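An Afternoon at Tesbridge: Can the Machines Do the Dishes Yet?

Posted Friday, August 15, 2025

I drove 115 miles to watch machines do chores, and I would do it again tomorrow.

The open day was at Tesbridge, a long low building behind a tile warehouse, where two outfits share the rent. Fistarby works on kitchen jobs. Clolgate works on store shelves and stockrooms. They open the doors once a year, hand out lanyards, and let anyone who signed up wander through in small groups. My group had a retired school cook in it, which was a stroke of luck, as she asked better questions than I did all day.

We started on the Clolgate side. They have built a stretch of grocery aisle, with proper price strips and a wobbly floor tile they left in on purpose, and a wheeled robot was restocking canned goods from a cart. It's slow. A teenager on a summer job would run rings around it. But it faced every can label out, and when one of the visitors turned a can sideways it went back and fixed it, and a cheer went up from our whole group. Bags of rice were another matter. The first one slumped, the arm waited a while, and then it tried the same grip again. Three tries later an engineer came over and lifted it into place by hand. She told us bags are most of what they work on now, bags and anything shrink-wrapped.

I asked whether a store could use this today. She said overnight, for cans and boxes, with a person in the building, yes. For a whole store, no. I liked that she didn't dress it up.

Then coffee (good coffee! real cups!) and over to Fistarby.

Cosimo Villa runs the kitchen side and talks with both hands. His team does a lot of its practice in simulation before anything gets near a real counter, so half of what we saw was on a big screen. The list of tasks sounds like nothing: pick up the salt, put it in the rack, move the knife out of the way, wipe. He put the count for the salt shaker alone at 807 practice runs that week, with the countertop pattern changed between them so that the arm doesn't get attached to one particular kitchen.
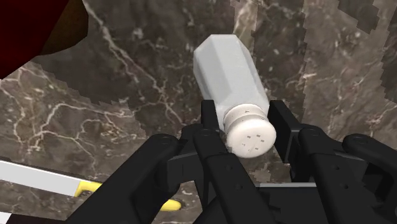 The school cook wanted to know why anybody would start with seasoning when there's a sink full of pans in every house in the country. Cosimo loved this. Small things with odd sides are hard, he said, and they turn up in every kitchen. A shaker has to be held firmly enough that it doesn't spin and gently enough that you don't crack a glass one. And then you have to know which way up it is. If the arm sets it down on its side, or cap down, you've got salt all over the place and a chore has turned into two chores. She nodded and said she'd trained people who never got that far.

After the screens came a real arm at a real counter. The job was clearing up after breakfast: a bowl, a mug, a spoon, a sponge. The mug went in the rack first time. The bowl went in at a lean, but it stayed. The spoon took so long that people began giving it advice. It got there! I have video of a grown man next to me punching the air over a teaspoon. The sponge, sadly, ended up on the floor.

What impressed me most was what happened next. The arm stopped, looked over the counter again with its camera, and carried on with the wiping step using a cloth that was folded by the tap. It hadn't been told to swap. Cosimo was careful to say that it has been trained with both, so I shouldn't go home and write that it had an idea. Fine, but I enjoyed it very much.

Khanyisile Sithole gave the last talk, on what happens when this leaves the building. She spent part of last November putting a test unit in 5 homes, and she had plenty to say about rugs. Also cats, low pendant lamps, and drawers that only open if you lift them a bit. Her view is that laundry folding and table clearing will come to places like care homes and hotels well before they come to my house, since those places have the same tables in every room. She wouldn't give a year, and she was asked four different ways.

So, can they do it yet? Cans on a shelf, pretty much. Breakfast things, with patience and someone to pick up the sponge. A whole kitchen after a Sunday roast, not yet, and no one at Tesbridge claimed otherwise. I still came out grinning. I went to a demo day a few years ago where the star turn was an arm that moved one block to another spot, and we all clapped for that too.

Practical bits if you're thinking of going next time. Sign up early, as the groups are small. Park on the Le Roux side of the tile warehouse, where there's shade. Wear flat shoes. Lunch isn't included, but there's a sandwich van out front until 2, and the egg one is very good.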